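Covering a workbench with kraft paper, tape or no tape?
Crafts & Workspaces > Tables and Surfaces

sirnska22
Posted 5/14/20
Hi all! I finally have a big table to myself and I want to cover the top with brown paper, the kind that comes on a roll. My plan is to lay strips side by side, tape them down, and then mark the whole thing off into rectangles so I have a spot for every little pile (I cut foam shapes for kids' sorting games, so I have A LOT of little piles). Has anyone done this? Does the paper hold up or am I going to be replacing it every week? Also what tape? I have masking tape, painter's tape and a roll of something shiny that came with the house.

Drosach
Not the shiny stuff. I used something like that on my sewing table and spent an evening scraping glue off with an old gift card. Painter's tape is fine. It lifts at the corners but you just press it back down.

khalaf_bench
I've been using brown paper for years and I love it. I write on it, I spill on it, I cut it off and put down a new piece. My last roll was 100 feet and cost less than lunch. But why the grid? You're going to want that space the minute you have a project bigger than one rectangle.

sirnska22
Because I lose things! If the yellow ones live in one box and the purple ones in another I can see what's missing before I pack. The big projects can just sit on top of the lines, no?

khalaf_bench
They can, sure. I just find lines on a table make me nervous, like I'm coloring and have to stay inside. Also every strip of tape is a little ridge. Try rolling a pencil across it, or drawing a long line with a ruler. Drives me nuts.

Tistis
I'm going to disagree with Khalaf, in a friendly way. Tape in a dark color is the best thing I ever did to my table. I had pencil lines before and they were gone by June. With dark blue you can see it from across the room, and the ridge is so thin I forget it's there. You do need to run it in both directions though. I only did it one way at first and everything drifted sideways.

Ecaterina Neagu
We have one like this where I work and it has the grid too, dark blue on brown paper. Foam cubes, same as you! 

Drosach
Yes please. I'm on the fence about doing mine over.

Ecaterina Neagu
OK, found it.

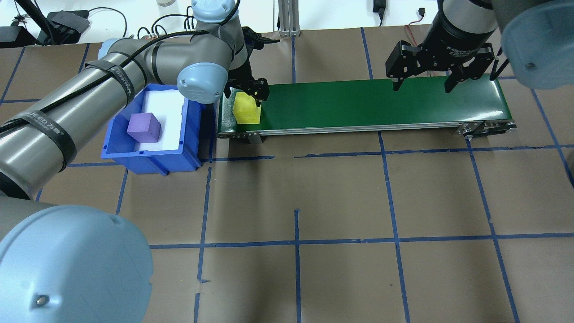
Blue tape on brown paper, with the foam-lined bin next to the green belt.

sirnska22
Oh I love that, the blue looks so good on the brown!! And the bin with the white padding, that is what I need. Mine are just shoe boxes and the cubes slide all over when I carry them. Is the padding something you can buy or do I cut it myself?

Ecaterina Neagu
I don't know where ours came from, sorry. If you're already cutting foam shapes I bet you could do it from scraps. Leave it a hair too big so it squeezes in and stays put.

khalaf_bench
Fine, it looks nice. I still say do half the table with lines and keep half plain. Then come back and tell me which half you use.

Tistis
She'll use the half with the lines, Khalaf.

Sabine Ehlers
Jumping in with a paper question. Do you all tape the seams underneath or on top? I have a really wide table so one width doesn't cover it, and my seam always catches my sleeve. I tried gluing the overlap and it went wavy.

Tistis
On top, and if you're doing a grid anyway, plan it so one of your lines lands on the seam. Then it's covered and it looks like you meant it.

Sabine Ehlers
Well that's smart. Doing that this weekend.

Drosach
One more thing for Sirnska, let the paper lie flat overnight before you tape anything. Mine was curled from the roll and I taped it right away and it bubbled up in the middle. I put cookbooks on it for two days and it never really settled.

sirnska22
Cookbooks I have! Okay, going with painter's tape in the darkest blue they've got, lines both ways, seam under a line. And I'll leave one end plain for Khalaf.

khalaf_bench
Thank you. Post it when it's done, I want to see my end.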